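Workstation teardown board > Builds and rebuilds

Thread: Old eight-slot tower, worth filling back up?

nshakya
October 18, 2019
Picked up a dual-bank office workstation for 29 dollars and I'm way more excited about it than I should be. Eight memory slots! Four on each side of the socket! My everyday machine has two and one of them is flaky. I've got a drive, a CPU and a couple of sticks to go in, and I want to do it right this time. On my last build I put everything in whatever order it came out of the bag and had to pull half of it again. So what order do you all go in? And is green-board stuff like this even worth the trouble?

Trestari_Liam
Worth it, yes. I've rebuilt a stack of these at Kellow and they're a joy to work in. Case flat on its side, panel off, CPU first, then memory, then the drive, cards last. Those tool-less latches on the slot covers are the best thing anybody ever put on a case – you'll never want to hunt for a tiny screw again.

lucynak
Love these big boards. Lay your parts out before you touch anything, though. I used to pile mine on the antistatic bags and lost a heatsink clip for most of February. A tray with a place for each part changed my life (OK, changed my bench). Mine:

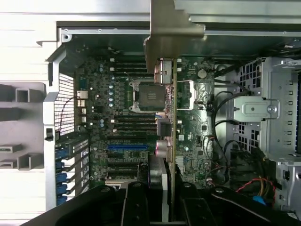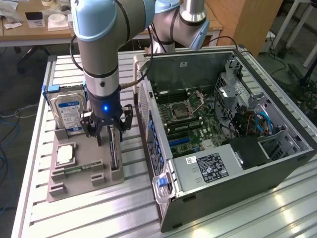
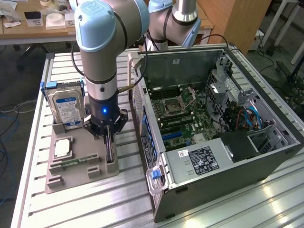
Inside the case first, then the bench twice with the parts tray on the left

nshakya
Oh that tray is gorgeous. The drive standing up in its own slot! And the CPU gets its own little square. Did you make it or buy it?

lucynak
Printed it! Took me 18 hours and I had to redo one corner. The square for the CPU is shallow on purpose so you can get hold of the edges. The sticks can go flat in the long groove or stand up in a holder. Standing is so much nicer to grab from.

PDaly274
I'm going to disagree on the standing up part. I've knocked over more drives than I care to admit and I keep everything flat on a folded towel now. A hard drive on its edge in a slot makes my palms sweat.

lucynak
The slot's deep enough that mine has never budged, but sure, if you've got cats or a wobbly table I'd go flat too.

Trestari_Liam
Flat for drives, standing for memory. That's my vote. Philomena's towel makes me nervous for a whole other reason though. Static!

PDaly274
Cotton towel, wrist strap, 129 machines and I haven't killed one yet. I'll take my chances.

muireann_m
Different point. I don't agree with cards last. On cases like that one there's not much room once the drive cables are in, and I'd much rather get a long card seated while I can still see what the end of the slot is doing. Then the drive, then tidy the cables. I tried it the other way on an Ó Flaithearta tower and spent the whole evening with a SATA plug wedged under a graphics card.

Trestari_Liam
Fair, if the card's a long one. For a little network card I'd still leave it until the end.

nshakya
Mine's short, I think. It's in a box under the bed, will measure. Question about the memory. If I only have two sticks and eight slots, does it matter where they go?

muireann_m
It does! Look for a diagram on the inside of the side panel, or the manual if you can find a scan. A lot of these want the first sticks in particular slots and will beep at you if they're anywhere else. Sometimes the latches are a different color on the ones to fill first, but I wouldn't go by that alone.

lucynak
Also, open the latch all the way before you push. On boards where the latches are only at one end people forget and lean on it. Both thumbs, straight down, and you'll hear it.

PDaly274
And before the CPU goes in, get a light on that socket and look across the pins from a low angle. Roughly half the cheap boards I buy have a bent one. Socket cover stays on until the minute you need it off.

nshakya
Cover is still on mine, so fingers crossed. The panel does have a diagram, it was under a big asset sticker. Slots one and four, I think, the print's tiny. Going to peel the rest of that sticker off tonight and find my wrist strap.

muireann_m
Hair dryer for the sticker. Post the inside when it's all in, I want to see your cables!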